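Forum > Kitchen and Table > Plates, bowls, storage

Are the Kaltley plates really worth it?

marshpost
Sun 4 July
Kaltley wants 227 dollars for a set of 12 dinner plates and says they "resist chipping for life." My Grenville ones lasted 7 years and cost a fraction of that. What am I paying for?

dulltin
The box. I had a Kaltley set and two had chips on the rim by September. Support told me it was "normal edge wear" and sent a coupon.

oven_left
Mine are fine. More than 30 washes a month in a big family, no chips. Maybe stop stacking them wet with the pans on top?

dulltin
They were never stacked with pans. Lifetime means lifetime, or they should print something else on the box.

quillback
Same story with Candent, just cheaper. I don't believe any of these claims until I see what the warranty leaves out. Read the part about "household use." It rules out microwaves, which is silly for a plate. I've gone back to plain colored ones and I don't baby them. 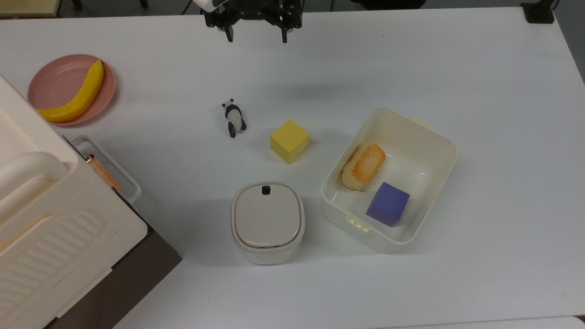 If one goes I buy another single and move on. You can't do that with Kaltley, it's the full set or nothing.

oven_left
You can get singles from Mittal. They just cost too much.

marshpost
Checked Mittal. Bowls only, no dinner plates.

oven_left
They had them in spring.

marshpost
Well they don't now. Keeping the Grenvilles.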